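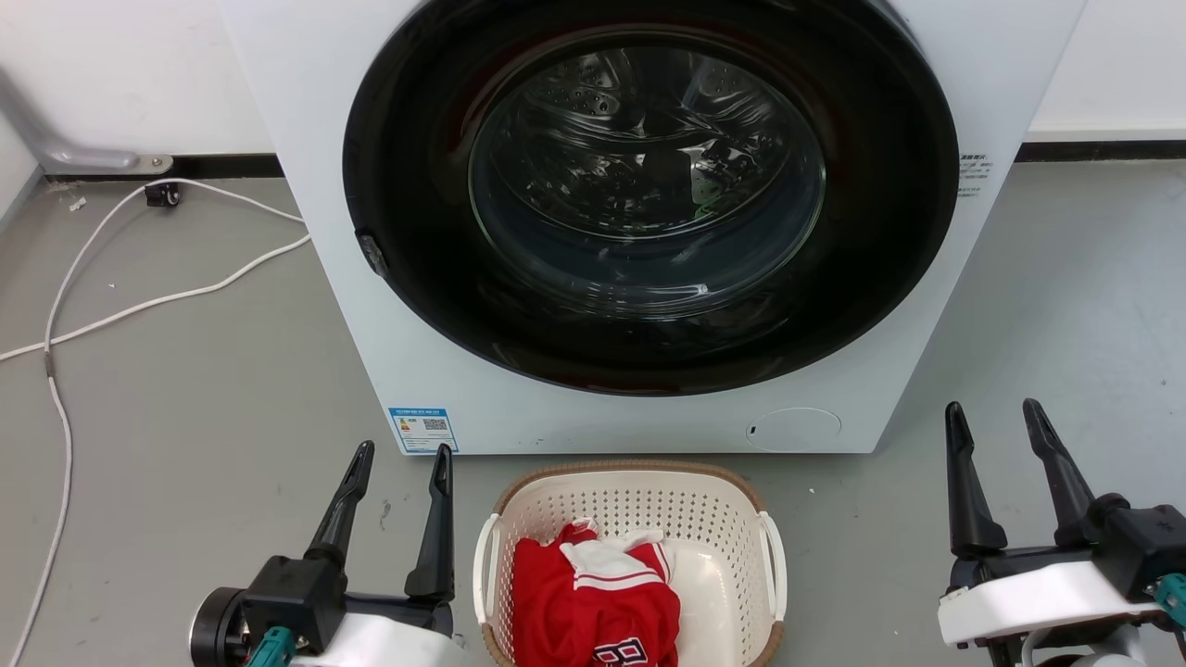

Textiles and Care - Week 4 handout
Fibres, water and wear

Carry over from last week: finish the fibre burn table if you haven't. Bring it next time, it's worth marks.

Main idea for today
Most clothes wear out in the wash as much as on the body. Three things do it - water, heat, rubbing. Detergent matters less than people think.

Cotton
Stronger wet than dry. Takes heat well, takes rubbing fairly well. Shrinks because the yarn was stretched at the mill and relaxes when it gets wet. Most of the shrinkage is in the first few washes. Dark cotton loses colour at the surface first, look at seams and cuffs.

Wool
Scales on the fibre. Warm water plus movement and the scales lock together = felting. Can't be undone. Wool is also weaker wet, so don't hang a wet jumper, dry it flat. Exam answers last year mixed up felting and shrinking, they are not the same thing.

Viscose / rayon
Made from wood pulp, so it's cellulose like cotton, but loses a lot of strength wet. Gentle cycle, low spin. People treat it like a synthetic and wreck it.

Polyester, nylon
Hardly take up water. Dry fast. Hold on to body oils, hence the gym shirt smell. High heat sets creases, sometimes for good. Shed tiny fibres - more on this in week 6.

Temperature
30 - everyday colours, most blends
40 - cottons with some dirt in them
60 - towels, sheets, sickness in the house
All degrees C. The number in the tub symbol is a maximum, not an instruction. One bar under the tub = milder action, two bars = very mild. Hand in the tub = hand wash. Learn these, they will be in the test.

Dye bleeding
Loose dye sits on the fibre without bonding. Reds and navys worst. Direct dyes bleed more than reactive dyes. Test: damp white cloth, press on an inside seam, look for colour. We'll do this with the Samard cotton swatches and the Taipe blend, write down which one marks the cloth and how badly on the grey scale (1 bad, 5 good).

Load size
Too full and nothing moves, dirt stays put. Too empty and things slap about, or bunch up on one side. Rubbing is where pilling comes from - short fibres work loose, tangle, and stay anchored by the stronger ones. Thats why blends pill more than plain cotton, the polyester won't let go.

Reading
Course reader p. 129 to the end of the chapter. Skip the boxed bit on enzymes for now.
Slides are on Zududeck, same login as before.

To do
Care label sheet, five garments from home, fibre content and symbols copied exactly. Say if you think the label is over cautious and why. Half a page is plenty.

Questions to Mali Jarman after class or by email, not through Zududeck, I dont see those

Notes updated July 2025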